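Home News Local Business Events Contact
Posted in: Technology / Automation
01/11/2021

Rerkident starts recording kitchen tasks for robot training

Rerkident has begun collecting examples for a learning system meant to handle ordinary kitchen chores, the company said. Operators guide robot arms through short jobs at a table set with plates and other household items, and each run is saved as one example.

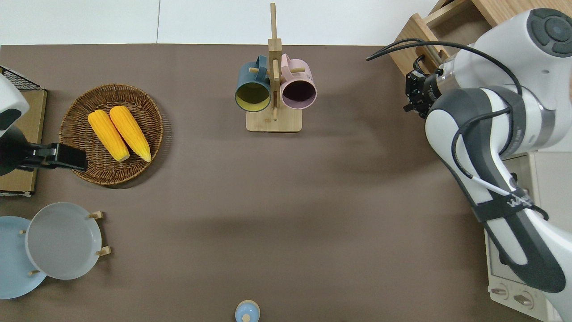
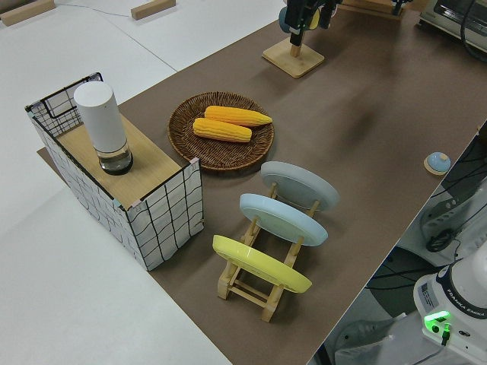
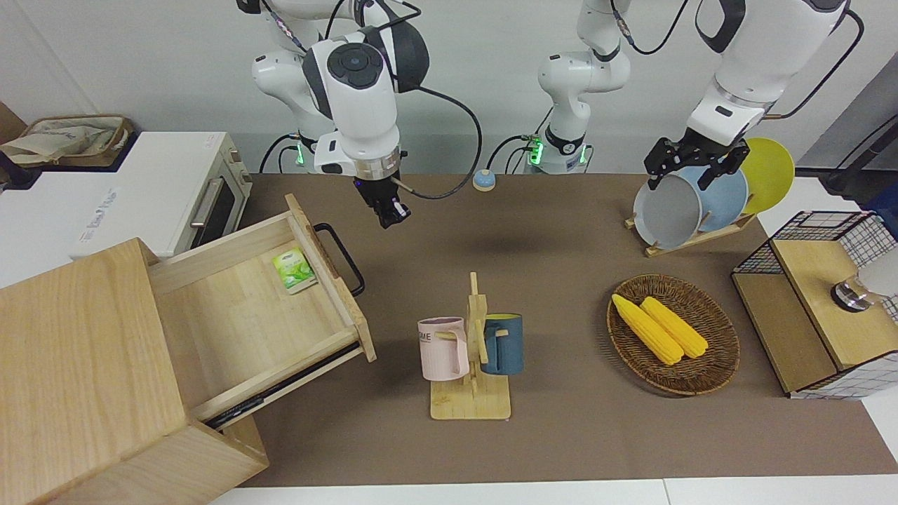

Plates in a wooden rack and two ears of corn are among the items on the table in all three views.

The goal for the first round is 2000 examples. The team has 415 so far, according to Genowefa Brzozowska, who runs the recording sessions. Each operator works from a written list of 52 tasks, such as moving a plate or putting something away in a drawer.

"We want the same job done many ways," Brzozowska said. "If every run looks alike, the system only learns that one run."

Runs are checked the next morning by Neville Yeoman. He throws out any with a missing camera view or a long pause - 96 have been dropped to date and will be recorded again. Failed grasps are kept if the operator recovers and finishes the job.

The software that learns from the recordings is called Edico. Kiyoshi Fukuda, who leads that side of the work, said a first version was trained in January on a much smaller set and had trouble with plates standing close together. More plate tasks were added to the list after that.

Rerkident plans to open a second recording table at its Nasik office. No date has been set.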